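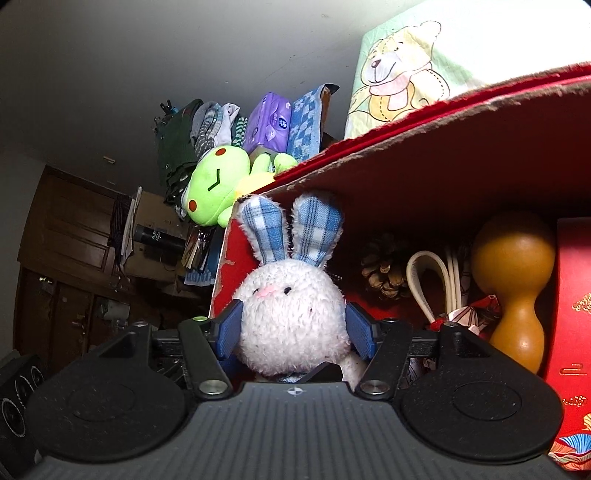
Bridemmont Shelf Chores
README and data card
Last updated November 3, 2022

Can a machine tidy a shelf yet? A real one, with socks on it and a cable nobody has put away since spring? We think the answer is "parts of it, on a good day," and we're excited enough about those parts to share what we have. Bridemmont is a set of 403 short recordings of everyday putting-away: picking a thing up, moving it, letting go of it somewhere sensible.

What the chores are

All recordings were made in lived-in rooms with a two-jaw hand-held gripper. A person does the arm's job and the jaws do the hand's job, so every grasp in the set is one that a pair of flat pads can make. We kept the homes as they were. Shelves hold soft toys, boxes, towels, folded socks, pine cones, gourds, wrappers and whatever else people keep on shelves, and the pick is often from a spot with neighbors on both sides.

There are 4 chore types:

pick-soft: plush toys, socks, small towels
pick-hard: boxes, bottles, gourds, ornaments
place-in: put the object inside an open box or bin
place-on: put the object on a shelf or on top of something else

Each recording has one chore type and one target object. If a second object gets moved along the way, the "bumped" field is set to yes. Please don't throw those out! They taught our models more than the clean ones did.

How well do machines do?

We trained two baselines, Jorton and Omen. Jorton is small and quick and runs on a desktop machine. Omen is larger, looks further back in time, and is slower to start moving.

Soft toys are the happy surprise. A plush bunny squeezed around the middle forgives a lot: the pads can land a little high or a little to one side and the toy still comes along. Both baselines handle pick-soft well enough that we stopped hovering next to the arm.

Place-in is where things get interesting. Going into an open box lying on its side means coming in level and stopping before the back wall, and both models like to let go early. Omen is better at this. Jorton tends to leave things on the lip.

Hard, shiny, rounded things are still tough. A glossy gourd gives the pads very little to hold, and reflections seem to throw off the approach. Coiled cables are worse — we left them out as targets for now, though they show up in the background all over the place.

So, no, you can't hand over the living room. But a year ago we couldn't get a toy off a crowded shelf at all, and now it's the easy case.

Splits

11 homes in total. The test split uses 2 homes that appear nowhere in training. Don't shuffle across homes; scores go up and mean nothing.

Known problems

The lens is very wide, so shelf edges and box rims bend toward the sides. Calibration files are in the calib folder.
Low light in some rooms, mostly in the far background.
Labels for place-on were redone in October. If you downloaded before then, get the new ones.
Printed packaging is readable in places. Ask before republishing stills.

Getting started

Unpack the archive, run the check script in the tools folder, then open the Doherty viewer and load any recording by its number. Start with pick-soft. It's the most fun to watch.

Corrections and new baselines are very welcome, including ones that fail. Send the failure recordings too if you can.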